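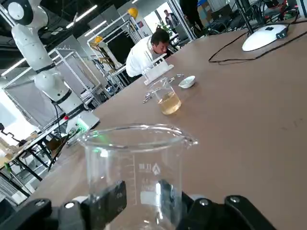 Saturday was dye day at the old schoolroom in Tarwood, and I'm still scrubbing my fingernails! This was our first go at making natural inks and dyes the slow way, weighing and writing things down, after years of me throwing onion skins in a pan and hoping. I get ridiculously fond of the glassware at these things. The tall beaker with the white graduation marks down the front and the little pouring spout is the one I always want, and it photographs so nicely empty, with the pale yellow-amber liquid in the smaller one farther back on the table. Add a white dish and a test-tube rack and I'm a happy woman. I've put the notes I made on the day underneath, more or less in the order we did things, with a few scribbles from my notebook that some of you asked for.

Natural Ink and Dye Day, Tarwood
April 22, 2023

The weld
We started with weld because it's the friendliest yellow there is. Dried stalks and leaves, chopped small, soaked overnight and then kept well under a simmer. I let mine get too hot the first time I tried it at home and it went a sad khaki. Keep the lid off and keep poking it.

Onion skins
Yes, I brought a whole pillowcase full. I've been saving them since August and my kitchen has finally stopped rustling. The brown ones give you gold to orange, the red ones are moody and do whatever they like (mine came out green on wool, no idea, I loved it).

Measuring
Edin Radonjić ran this part and he is so much more patient than I am. Read the level with your eye down at the line, pour a bit less than you think, then top it up. I had been reading mine from standing height for years, so every recipe in my old notebook is a bit off. Oh well! The marks printed on a beaker are only a guide anyway, he told us, so for the alum we weighed everything and used the beakers for water.

The alum
400 ml of warm water to start the jar, alum in a spoonful at a time, stir until you can't hear it scratching on the bottom. That scratching sound is a very good test and I'm keeping it.

Iron water
My favorite bit, because it's basically cheating. A few drops into a yellow dye and you get olive, a few more and you get something close to slate. We did ours on paper strips first. Mine are pinned over my desk in no particular order, which I regret, as I can't tell which was which.

Turning dye into ink
Reduce it, strain it, strain it again through a coffee filter, then a little gum arabic. Go easy on the gum. One of my jars ended up like syrup and the pen just sat there sulking. A clove in the bottle helps with mold, and it smells like Christmas every time you open it.

The swatch book
Everyone took home a little folded book of wool, cotton and watercolor paper, three swatches to a page. Cotton is always the disappointing one, so don't panic if yours looks washed out next to the wool. It needs a much longer soak in the mordant than we had time for.

Lunch
Soup from the Živković bakery across the road, and the walnut bread, which went before I got to it. There was a seeded one too and it was very good, but I'd heard so much about the walnut!

Things I'd bring next time
An apron that actually covers my sleeves. A proper pencil, since the pen on my labels ran the moment they got damp. More jars with lids that match. I drove home to Sornach with one wedged upright in a boot.

If you came along and have swatches to show, please send them to me and I'll add them to the page. I'd especially love to see what happened to the madder, as I had to leave before it came out of the pot. The next day will be walnut hulls and oak galls, and I'll post the date as soon as the room is booked.

Filed under: dye days, ink, Tarwood
Older gallery: Pevevico paper marbling weekend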